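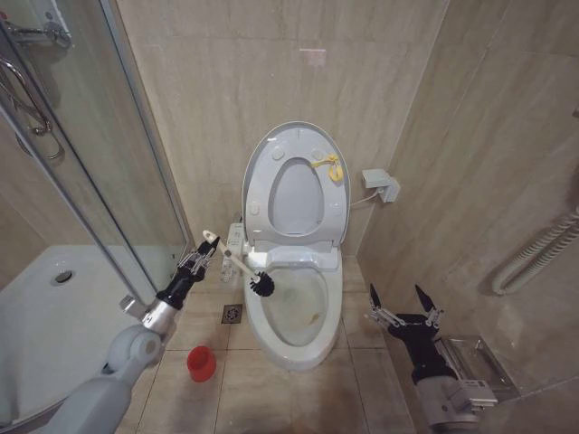
Subject: Re: [house-list] toilet brush vs. bidet seat, and that stain

Quick one between calls, sorry for typos.

Tie something around the seat. A strap, strip of cloth, anything with a loop you can grab. I lift ours by the loop and never touch the rim. Knot it off to the side, away from the opening, and take it off to wash now and then. Yellow one here, easy to spot.

On 2 July, Lalit Solanki wrote:

> We moved into the Tian Street place and the upstairs toilet has
> one of those bidet bases. Seat has to go up before I can get the
> brush in and I hate touching it. Also a yellow-brown mark low
> in the bowl that will not shift. I've tried the Wesance gel twice,
> 5 minutes each time. Bleach next? Or a new brush?

No bleach on top of the gel!! Flush a couple times first, then leave it a day. If it's mineral you want something acidic anyway – plain white vinegar, or citric acid if you have it. Push the water level down with the brush, pour in 2 cups, leave it overnight. Might take 3 goes. Ours did.

Brush – stiff bristles, long handle. Round head is fine for the slope but you have to lean on it. Drip it off over the bowl before it goes back in the holder, otherwise teh holder gets nasty.

Keep vinegar off the hinge and the bidet part, damp cloth only there. Lid and seat both up while you scrub, wipe the bumpers under the seat too, gunk collects round them.

Have to run – tell us if the mark moves.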